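Kollbridge starts renting its two-armed bench kit to small shops

Monday, May 20, 2024

If you run a small electronics repair shop and you've been eyeing robots you can't afford, this might interest you. Kollbridge has opened its rental plan to everybody, after a trial in March with 15 shops. I went over to their place in Enddale to see it, and I stayed way longer than I meant to!

The plan is called Eso, and you get the robot, the grippers and a set of ready-made wiring and board jobs. The arms are from Rainbow Robotics, and Kollbridge adds its own job software on top (they call that part Shaikh, don't ask me to pronounce it).
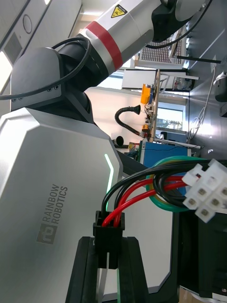 Wires are the thing I was most curious about, as anybody who has fought with a floppy harness will understand. Kollbridge says 13 connector jobs come with the basic plan, and you can ask for more if your plugs are odd. Mine would be. I asked about that twice, and they want a sample of the harness sent over first.

The price is 361 dollars a week, setup included, with a minimum of four weeks. You need a solid table and a regular outlet nearby.

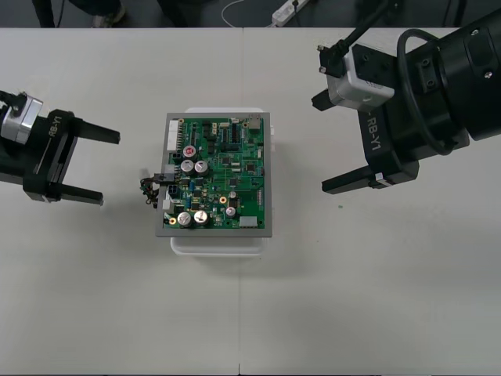 Board work costs extra, which I think is a bit cheeky, but you can add it for 43 dollars a week and drop it whenever you like. Training takes nearly a day. I'd want longer than that, and I told them so (they said a second day can be booked).

Orders are open now, and the first kits ship to shops near Enddale before anyone else gets one.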